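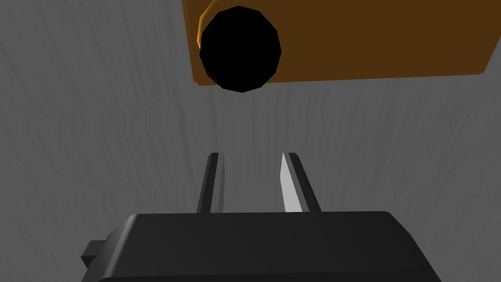
**Steamed pudding** is a dessert made by cooking a batter or dough in a closed container over boiling water. The method differs from baking in that the mixture is heated by moist air at a temperature no higher than that of boiling water at the given altitude. The surface does not brown, and the crumb stays dense and damp.

## Composition

Most recipes use flour, fat, sugar, eggs and a chemical leavener. Older versions call for beef suet, which melts late and leaves small gaps in the set batter. Butter gives a finer crumb. Breadcrumbs may replace up to half of the flour and produce a lighter result. Dried fruit, ginger, molasses and citrus peel are common additions.

## Method

The basin is greased and filled to two-thirds of its depth. A sheet of parchment is pleated across the middle, laid over the top and tied under the rim with string. Foil is added as a second layer. The basin stands on a rack or folded cloth in a lidded pot, with water reaching halfway up its side.

A basin holding 800 ml is steamed for 90 minutes to two hours. Individual molds need 20 to 35 minutes. The water is topped up from a boiling kettle, as cold water lowers the temperature of the pot and can cause the center to sink.

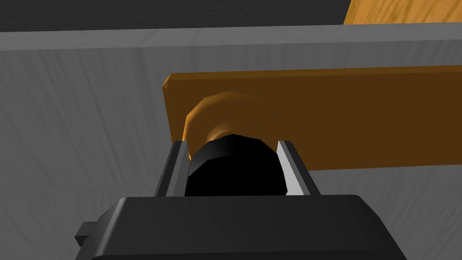
Doneness is tested with a skewer pushed through the paper. The pudding rests for five minutes before it is turned out.

## Regional forms

The Jeslow pudding is made with rye crumbs and sour cherries and is steamed in a straight-sided tin. A typical batch uses 500 g of cherries, drained weight. The Centon pudding contains no egg and is bound with grated carrot. In her survey of boiled and steamed desserts, Rehema Gachanja treats the two as separate lines, while Brynjólfsdóttir groups them under a single crumb-based type.

## Storage

Plain sponge types keep for two days, wrapped, at room temperature. Fruit types high in sugar keep for several months in a cool cupboard and are steamed again before serving. Reheating a pudding of 770 g takes roughly an hour by steam.

## See also

- Bread pudding
- Dumpling
- Suet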